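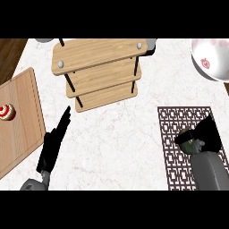 Two Arms, One Bench: Scheduling and Grasp Checking for a Simulated Kitchen

Project report, second semester
Ermira Matić

1. Background

Our unit asks each student to take one part of an existing robot software stack and make it better in a measurable way. I chose the task scheduler of Trekier, the small Python planner which our lab uses for two-armed manipulation in simulation. The task family is called Holton. In a Holton episode the robot works at a kitchen bench with a cutting board, a tiered stand, a bowl and a lattice mat, and it must move food items between them in an order given by a short text goal.

The old scheduler was written for one arm. When the second arm was added, the planner simply took turns: left moves, right waits, then the opposite. It is safe, but slow, and it also hides mistakes, because an arm which waits is never checked again until its turn comes.

2. What I wanted to change

I had two aims. The first was to let both arms move at the same time when their paths do not cross. The second was to check the grasp continuously, also while the arm is standing still. In the old logs I found many episodes where an item slipped during the waiting period and the planner continued to believe it was held.

3. Method

The workspace is divided into a coarse grid seen from above. Before an arm moves, the planner reserves all cells which the gripper and forearm will sweep, plus a margin of 40 mm. If the other arm already holds one of these cells, the request goes in a queue. Reservations are released cell by cell during the motion and not all at the end. This was the most difficult part to write, and my first version had a deadlock when both arms wanted the cells in front of the stand.

I solved the deadlock with a simple priority rule. The arm which is holding something goes first. If both or neither are holding, the arm with the shorter remaining path goes first, and the other must back out to its last free cell.
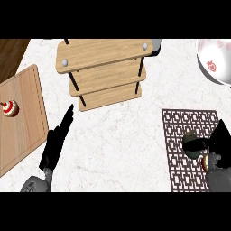
For the grasp check I compare three signals: finger opening, contact force from the simulator, and the distance between the item and the palm. The check runs at 30 Hz. One signal alone was not reliable. Round items especially can keep good contact force while they are already rolling out, so the distance signal is needed. If two of the signals disagree with the expected state, the planner stops that arm and asks for a new plan.

The bench layouts come from the Traltside scene generator, which I did not modify. I only wrote a new loader, so the mat and the stand are treated as obstacles with real height. Before, the mat was flat in the planner's map, and the forearm was permitted to pass too low above it.

4. Results

I ran 1084 episodes with the old scheduler and the same seeds with the new one. Episodes were clearly shorter with the new scheduler, mostly in goals where the arms work on opposite sides of the bench. When both items must go to the stand, the gain is almost nothing, as the arms wait for each other anyway.

The grasp check found the slipped items as I hoped, but it also gives false alarms when the fingers cover most of a small item. My supervisor, Dr Trajkovski, suggested to use a slower threshold for small objects. I tried it for one size class only and the false alarms decreased.

5. Problems and further work

The grid is two-dimensional. An arm lifted high above the bench still blocks every cell below it – this is wasteful, and a second layer would help. The back-out behaviour also looks nervous when the goal changes in the middle of a motion, and I would like to add a short delay before the priority is computed again.

I did not test on real hardware. Contact force in simulation is much cleaner than from a real sensor, therefore the thresholds in the configuration file should be tuned again before anybody uses them outside the simulator.

The code is in the lab repository, in the scheduler branch, with the seed list and the plotting scripts in the same folder.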